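About the Clandley Robot Arm Club

Clandley School has had a robot arm club since February 2016. The school brochure once called it "the future of learning". We asked for that line to come out, and it did, after two print runs.

What the club does is teach an arm to pick things up and put them down again. Pupils from Years 9 to 13 can join. You need no coding and no maths beyond what you already do in class. You do need to put up with being bored for stretches, as picking up a bottle takes a machine a great deal of setting up and a lot of failing.

Clem Katene started the club and still runs it, with Lenuța Stanciu from the design department. Neither of them believes robots are about to take over the washing-up. Clem worked for a packing firm before he taught, and he brings to most new claims the face of a man who has seen the demo and then seen the machine. Pupils are expected to do the same. When a maker's video turns up in a session, the first job is to work out how many cuts are in it.

How we work

The arm is called Mahuika and lives in the old textiles room. We use green cloth behind and under the things on the bench, and ordinary household stuff to practise on. The gripper has a small camera near it, and everyone learns to read its view before they are let near the controls. It is a poor view. Clear plastic is the worst, as the light bounces off it and the arm has to be told where the wall of a tub is.
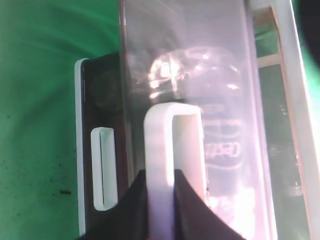
The gripper's view with a clear container and a dark item inside it, the word Crest reading backwards

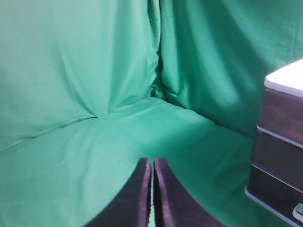
Does my child need to own a laptop to join?
The club has its own machines, and pupils log in with their normal school account.

Each task is tried 100 times before we say anything about it. That was Lenuța's rule, and it has spoiled several good stories. A grasp that looked perfect on open evening can look very ordinary by the end of a full run. We write down the misses along with the rest, and the log book is open to any parent who wants to read it. Few have.

Money and contests

We spend about £2000 a year, mostly on spare parts. Braseo, a parts shop in town, gives us a discount and gets a mention here in return. That is all it gets.

We entered the Droneo schools contest once. Our team came ninth, and the winning arm was moved by a pupil with a remote control, which the rules allowed. We may go back when the rules change.

Joining

Ask Coralie Trevaskis in the school office for a form. Sessions are after school in term time and places are limited by the size of the bench.

Page last checked Jul 27, 2018.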